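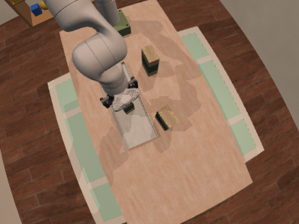
Subject: Re: [cell-upkeep] Bidton cell, proposed change to tray pose and grip settings
Date: 21 March 2022

Helmut Heitmann wrote:

> All,
>
> I have rebuilt the tabletop cell in the simulator with the tray turned
> a little off square to the table, far end toward the base, and the two
> blocks standing upright to the right of it. With the Vunari settings
> file as it stands I get 517 clean places in a row over the far end of
> the tray. No drops, no contact with the rim.
>
> I propose we copy the same numbers to the real arm at Bidton, drop
> grip force from 40 to 36, and stop doing the touch-off on the tray
> corners after every tray swap. It takes ages and in simulation it
> changes nothing.
>
> Unless someone objects I would like this done before the next parts
> run.
>
> Helmut

Helmut,

I object, or at least to two thirds of it.

Of course the touch-off changes nothing in simulation. The tray is exactly where you typed it. Ours is where the last person put it down, and the locating pins at Bidton have been worn since October. I measured the near left corner after three swaps and got three answers, the worst of them 2 mm off. With a part that small held low over a shallow tray, I don't want to find the rim with a fingertip pad. We did that once already and the left pad still has the nick.

So the touch-off stays until the pins are replaced. They're on order. If you want it to go faster, do the two far corners and one near one. I don't see what the fourth corner buys us, and if somebody does know, please write in, as the setup sheet doesn't say.

On the grip force: where does 36 come from? If it was picked by lowering it until the simulated part slipped and then adding a bit, then it's a number about the friction value in your file. Our pads are older than that value. They get cleaned with alcohol at the start of a shift if whoever is on remembers, and they glaze over in between. I'd go along with 36 after new pads are fitted and someone has run a full tray on them with the actual parts. Leave it at 40 for now. It hasn't marked a part yet that I've heard of.

The angled tray I like better than I expected to. Turning it gives the wrist an easier reach at the far end, and the old square position always had the elbow tucked up close to the base on the last row. My worry is the blocks. The nearer one sits right beside the near half of the tray, and I would like to see the path with the gripper fully open on that side before anybody runs it at speed. Did your 517 include any places at the near end? You only mention the far end. If they didn't, the run says very little about the block.

Could you also check which base offset you used? The file I have from Clundunine predates the move, when we shifted the mounting and drilled new holes. Everything on the tabletop will look right relative to everything else and the whole lot will be off from the arm. The Yu script reads the offset from its own copy, so changing it in the cell file alone does nothing. I lost an afternoon to that.

What I'd suggest, in this order:

1. Confirm the base offset in both files.
2. Replace the pins, then tape the new tray outline on the table at your angle.
3. Touch off three corners, write the readings in the log next to the old ones.
4. Run the near end at slow speed, gripper empty, hand on the stop.
5. Same again with a part.
6. New pads, then we can argue about 36.

If the corner readings hold steady over ten swaps with the new pins, I'll drop my objection to skipping the touch-off, though I'd still do it once at the start of the day.

Please don't push the file to the Bidton controller before step 4. There is no lock on it and the evening shift will load whatever is newest.

Also, the log template has no column for pad changes - can whoever owns it add one?

Regards,
R.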